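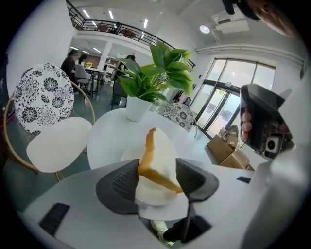 Wine Questions, Answered With Some Suspicion

Last updated 12 March 2025 by Ngozi Adeyemi

Does a heavier bottle mean better wine?
No. It means more glass, and you paid for the glass. I have had thin, sour reds out of bottles you could prop a door with. Producers know that shoppers judge by heft, so I'd ignore it completely.

What does "old vines" on a label guarantee?
In most places, very little. Many regions have no legal definition. One grower will use the phrase for vines planted 40 years ago and the next for vines half that age. If the importer can't give you a planting date, treat it as decoration.

Is "reserve" any more reliable?
Depends on the country. Spain and Italy have rules about aging. In the United States the word is mostly up to the winery. Drimidetti, whose basic white I like, once put out a "Grand Reserve" that tasted to me like the basic white at a higher price.

Do I need an aerator?
I doubt it. Raed Kassab and I poured the same young red through a Tokano aerator and into a plain water pitcher, then tasted blind. Neither of us could pick them apart. A pitcher is fine.

Are medals worth anything?
Ask how many were handed out. A contest with almost 1000 entries that gives something to most of them hasn't told you much. Look for the year too, as stickers have a way of outliving the vintage that won them.

Should I buy wine as an investment?
Someone will offer you a case with a chart attached. Ask about storage fees, insurance and who would buy it from you. Angus Kerr held his for 20 years and says the storage bills ate most of the gain.

Is natural wine free of headaches?
I've seen no good evidence for that. Alcohol is still in there. So are sulfites, usually in smaller amounts, as yeast makes some on its own.

How long does an open bottle last?
Up to 5 days in the fridge with the cork back in, for most whites and sturdy reds. Light reds fade faster. Sparkling needs a proper stopper, and the spoon in the neck does nothing.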